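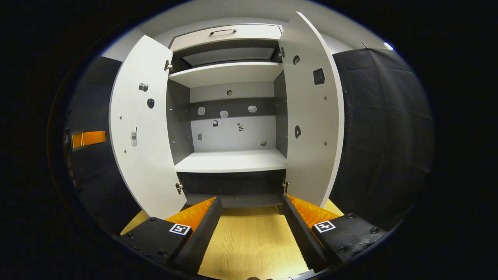

HOME & STORAGE NEWS

Cunha cabinet goes back to two open shelves

22 September 2019

Well, the tall white cabinet at Cunha is finally getting its makeover! Regular readers will remember me grumbling about it back in February, when I couldn't find a single thing in there and gave up on looking. The plan now is to keep the big middle space open and stop stuffing it to the top.

I do like the look of it with both doors open. The outside is plain white with a slim dark bar handle on the drawer at the top, but inside you get dark gray sides and a dark gray band running across the white back wall (much nicer than white on white, if you ask me). There are a few small bits and pieces stuck up on that back wall, including a couple of crumpled white scraps, and the inside of the left door has a little white phone standing upright on it. I'm calling that my message board, and the back wall is next on my list.

The workshop at Alel is cutting 3 new trays for the bottom compartment, which is so dark that I've lost more than one roll of tape in there. Each tray is 40 centimeters wide and lifts straight out, so no more kneeling with a flashlight! Asavska had a cheaper set in the catalog, item 2773, but they only came in brown and I just couldn't do it.

The drawer stays as it is. I'm saving it for pens, string and the spare keys, and I've promised to label the keys this time.

If you'd like to try the same thing at home, the Gomisness storage evening still has places. Bring your measurements and a picture of your worst cupboard. Sign-up sheets are by the front desk in room 91, and the trays should be ready to look at by then.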